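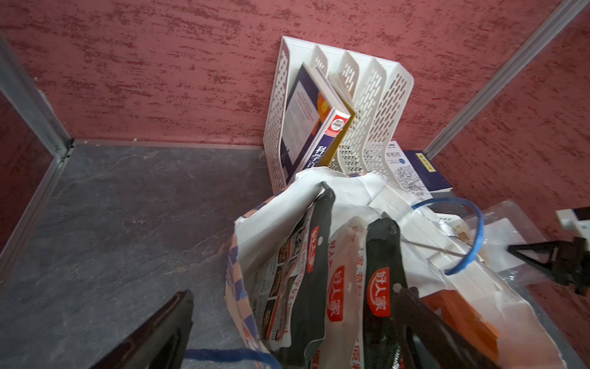
Posted by Gretimetti | March 17, 2023 | Opinion

In Praise of the Wrong Shelf

I want to make a case for the desktop file organizer, and I want to make it as a person who hasn't filed a sheet of paper at home in years. The white plastic kind, with the stepped dividers and the rows of little oval slots. You can find one in any office aisle, next to the hole punches, and I think it is the best piece of kitchen storage you can buy!

I came to this by way of soup. I love soup packets. I love the flat ones, the long narrow ones, the fat shiny pouches with a bowl of something golden on the front. When I go to Adamczyk for onions I come back with onions and a bag of packets, and for most of my adult life those packets went into a drawer and died there. A drawer is a terrible place for anything flat. The first packet lies down, the next one lies down on top of it, and a month later you own a sort of geology. The curry is at the bottom. You know it's there, you can feel a corner of it, and you still open something else because the something else is on top.

Stand the same packets on edge and they turn into a library. You flip through them with one finger. You read the tops. You see that you have plenty of mushroom and no hotpot base, and you see it before you go shopping (this alone has saved me more money than any coupon).

Kitchen people will tell you to buy a kitchen thing for this. I've tried the kitchen things. Treditz, the housewares place over by the bus station, has a whole wall of them, and I have stood in front of that wall with real hope in my heart. The clear bins are too deep, so the small packets slide down and sulk. The wire racks are made for lids. There was a spinning one I was very fond of until it spun. What a file organizer has over all of them is the staggered height. The low divider is in front, the high one is behind, and whatever you put in the back still gets to show its face. Somebody worked that out for folders, and it's perfect for food.

The holes matter too. I didn't expect to care about the holes. But you can hook a clip through them, or tie on a tag, and you can see a bit of color through the divider, so a compartment never becomes a mystery.

Books belong in there as well

My kitchen is 60 square feet, and I'm proud of what I get into it. Part of how I do that is by letting things share. I keep a book in the same organizer as the packets, usually whatever I'm reading while a pot comes up to a boil, and a thin booklet or two behind it against the wall. Visitors find this funny. I find it the most natural thing in the world, because those are the two things I reach for while I wait: something to read and something to stir in.

A paperback will lean in a slot that size, and the pages will fan a little. Let them! A kitchen book should look as if it has been in a kitchen. If you have a first edition, put it in the bedroom.

The bag is the hard part

So much for where things end up. What I feel strongly about, and what I'd really like to convince you of, is the ten feet before that, when the shopping is inside and still in the bag.

A plastic bag full of groceries has no shape of its own. You set it down and it sighs and spreads, and the handles fall in, and now half your shopping is under the bag instead of in it. Most of us take out the cold things and feel finished. The rest stays in the heap, and the heap gets pushed into a corner, and from then on it's furniture. I've had a bag of dry goods live beside my shelf long enough that I dusted it.

My rule is that the bag gets opened right in front of the place where its contents are going. Don't park it by the door or on a chair. Put it at the foot of the shelf, close enough to be annoying, and take out one thing at a time. Pick it up, look at it, put it in. Looking at it is the pleasure! You chose this stuff an hour ago out of everything in the store. A pouch of mushroom soup seasoning with 菌菇汤料 in big letters and slices of mushroom floating in yellow broth is a cheerful object, and it deserves a second of your attention before it goes on duty.

I also think one at a time is faster, though I know how that sounds. Grab a fistful and you have to sort the fistful somewhere, so you put it down, so now there are 2 heaps. One in the hand is already sorted.

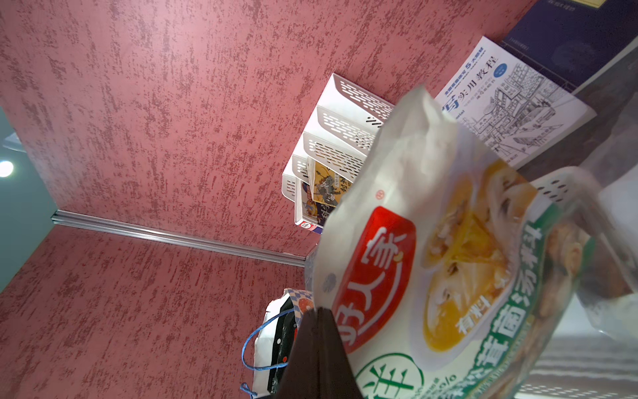

Standing them up is fine until you own more than the rack can hold, a reader wrote to me in October, and then you're back to a drawer with extra steps. Buy fewer packets and you can keep them in a mug.

I've thought about that letter a lot, and I'll give the mug its due. A mug is a fine home for 6 sachets of something small. It tips over once the tall pouches go in, though, and it has no front and back, so you are digging again, only in a circle. As for buying fewer, well, yes. But I'd argue the rack is what gets you there. It has a fixed number of slots, and when they're full they're full, and you can see it from across the room. A drawer never says it's full. It just gets harder to close.

What I'd add to the reader's point is that you have to be a little strict about what earns a place. In my house the rules go like this. Anything flat that keeps at room temperature may stand in the rack. Anything opened gets folded down, clipped, and moved to the front. Anything I bought only because the package was pretty has until the next soup night to prove itself. I've met some wonderful soups that way, and one I'd rather not discuss.

I'd also say a word for the red wall. People paint kitchens white to make them look bigger, and then every white thing in them disappears. Against a rough rosy red, a cheap white rack looks like you meant it. Stikirau sells a plaster finish in that family of colors, rough enough to catch the light, and I've wanted it ever since I saw it in a friend's pantry. I don't have it yet. My wall is beige and I apologize to my rack every morning.

The other thing worth having is a bag that stands up. I'm a complete convert to paper ones with a bit of pattern on them, a blue and white check for preference, because they stay open at the top and you can see down into them. A paper bag waits politely in the middle of the table. You can reach in from either side, take things out in whatever order you like, and set them into a basket for carrying. It crumples at the rim after a few trips, and I think it looks better for it.

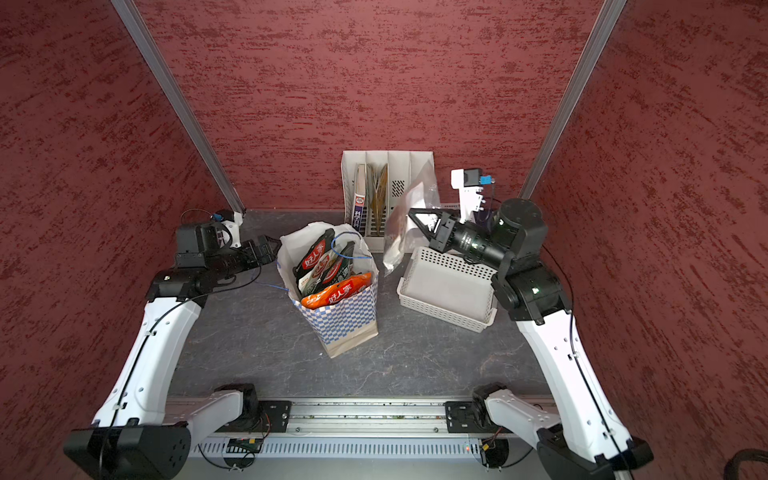 Where to start if you have a drawer like mine

Start with the drawer. Take everything out and stand it up against something, a wall or a cereal box, and see how wide the row is. That's the rack you need, and it's probably smaller than you feared. The village where I grew up had 3000 people and one grocery, and the owner kept every packet in the place upright in a row of shallow trays behind the counter, tops showing. He could lay a hand on any of them while talking to you about the weather. I think of that row every time I put a pouch away.

Then put the rack where you cook. If it goes inside a cupboard you've made a vertical drawer, and you'll stop looking at it. Mine stands against the wall in plain sight, to the left of the stove, far enough off to stay out of the steam.

And put a book in it. Write and tell me which one – I'm nearly through mine, and there's a pot of mushroom on tonight.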